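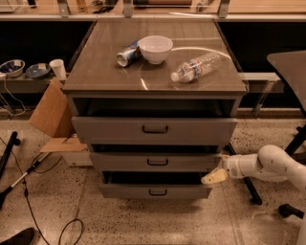

Student Project Reports in Automation, Vol. 7, p. 20

Safe Working Practice for a Shared Manipulation Bench: Report on the Drawer Task

Submitted by Delali Eshun
Ankrah Institute, Department of Automation
10th November

1. Purpose of the report

The department asks every student group that operates a robot arm to work under a written set of rules. Until April the drawer task had been run under a one-page notice carried over from an earlier project. The notice covered the emergency stop and the wearing of closed shoes, and little else. This project was set up to replace it with a working code that a new operator could read, be tested on and follow.

The report sets out the code, the way it was drafted and the points on which the group could not agree. It does not deal with the control software, which is covered in the companion report on the Bronik controller.

2. The task and its setting

The task requires a white jointed arm to work at the handles and front edges of a three-drawer gray cabinet. Household articles stand on the cabinet top during a run: a bowl, a drinks can and a plastic bottle. Further dishes and a paper cup are kept on the long shelf behind. The arm works from the right side of the cabinet, and the operator's party stands on the open floor.

The room is shared. Stands, chairs on casters, cables and packing board all take up floor space, and the code had to be written for a room of that kind. An early draft assumed a fenced cell with a locked gate. It was withdrawn after the first review, as no such cell is available to students.

3. Method

The group read the operator's manual supplied by Ovaveo, the department's general laboratory rules and the incident log kept for the bench. The log held 135 entries. Each was assigned to one of four headings: people, floor, objects, and arm. Entries that fitted two headings were placed under the one that came first in time. A cable caught by a chair, for example, was entered under floor even when the arm had to be stopped as a result.

A draft code was then used over 456 recorded runs. Operators noted any rule they found unclear, and the wording was revised twice.

4. The code

4.1 People. One person is named as operator for each run and holds the emergency stop. No other person may give a motion command. Anyone who needs to step within reach of the arm says so aloud and waits for the operator to answer "clear." Closed shoes are worn at all times.

4.2 Floor. Cables are to be laid along the wall or taped down before power is applied. Poles, stands and loose cardboard are moved outside the marked area – the area includes the space into which a drawer opens. Chairs are pushed back past the line. Where an item cannot be moved, it is written on the run sheet and pointed out to everyone present.

4.3 Objects. Articles used on the cabinet top must be empty. Glass and china are not used. A can that has been crushed may stay in use if it has no open tear or sharp edge. Bottles keep their caps on. Articles not needed for the run go back to the shelf.

4.4 Arm. The first run of a session is made at reduced speed. The operator checks the gripper fingertips for wear and confirms that each drawer slides freely by hand with the arm powered off. The starting position of every drawer, open or closed, is entered on the run sheet. If a drawer binds, the run is stopped and the arm is backed away under manual control. Pulling harder is not permitted.

5. Findings

The floor rules were the hardest to keep. Operators reported that they cleared the area at the start of a session and then let it fill again, mainly with cables moved during camera or controller changes. The revised code therefore calls for a floor check every 20 runs as well as at the start.

The rule on spoken answers was well received. Two members considered it too slow for short runs, and their objection is recorded in Appendix B. The supervisor decided that it should stand.

The run sheet was shortened from three pages to one. Operators had been filling in the longer version at the end of the day from memory.

6. Points left open

The code does not say who may act as operator when visitors are present. Groups from the Curnadton exchange program use the same room, and their own rules differ on this matter. A joint wording has been requested.

The group also recommends that the marked floor line be repainted and moved outward on the drawer side. The present line was drawn for a smaller cabinet.

Appendix A: Run sheet
Appendix B: Recorded objections
Appendix C: Operator test, 7 items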